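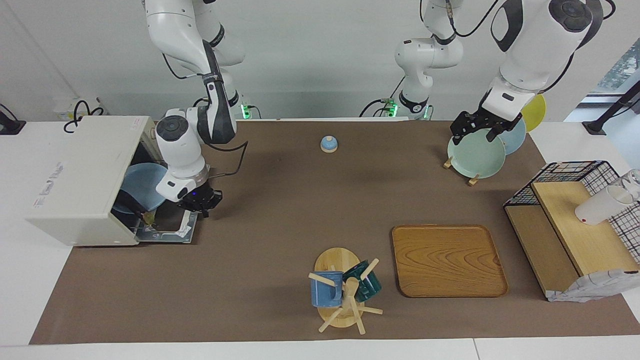 El puesto 26

A mi abuela la conocían en todo el mercado por el pan de coco y por la lengua, y no sé cuál de las dos cosas cortaba más. Yo heredé el puesto, el 26, y las deudas con Joment, que nos vendía la harina desde antes de que yo naciera. La receta no la heredé, porque la señora se la llevó puesta.

Así que cuando Dewanti Sinaga vino a decirme que en junio iban a celebrar el mes de los negocios de familias negras en Nergate, y que me habían puesto la primera de la lista, casi se me cae la bandeja. ¿La primera? ¡Si yo llevaba desde mayo quemando hornadas!

—Te toca —me dijo Dewanti, que habla poco y compra mucho—. Tu abuela abrió cuando aquí no le alquilaban a ninguna de nosotras.

Eso ya lo sabía, claro. Me lo contaron mil veces: que pidió el local en la calle Trukora y le dijeron que estaba dado, que volvió al mes y seguía vacío, que entonces puso una mesa plegable en la acera de enfrente y vendió 101 panes en una mañana. Yo siempre pensé que el número era un adorno suyo (exageraba hasta la edad del gato), pero bueno, así se contaba en casa.

La noche antes no dormí. Rallé coco hasta quedarme sin nudillos, puse la radio, la apagué, lloré un poco encima de la masa y seguí. A las cuatro me acordé de la caja de galletas Jitaru donde ella guardaba los botones, y me puse a buscarla por buscar algo, por no mirar el horno. Botones había, sí, un montón. Y debajo, una libretita de cuentas con la letra apretada de mi abuela: harina, azúcar, alquiler de la mesa. En la última hoja ponía «Trukora, primer día: 106».

¡Ciento seis! La muy tramposa se había quitado cinco.

Me reí tanto que desperté a mi primo. Le enseñé la hoja y él, medio dormido, le dio la vuelta y me dijo que por detrás había algo de nuez moscada. Nuez moscada. Tres años echándole canela como una tonta.

El 18 de junio de 2023 abrí a las siete. A mediodía me quedaban dos panes y le guardé uno a Dewanti, que llegó tarde, lo probó de pie y masticó despacio, mirando hacia la calle Trukora.

—Le falta sal —dijo, y me pidió el otro.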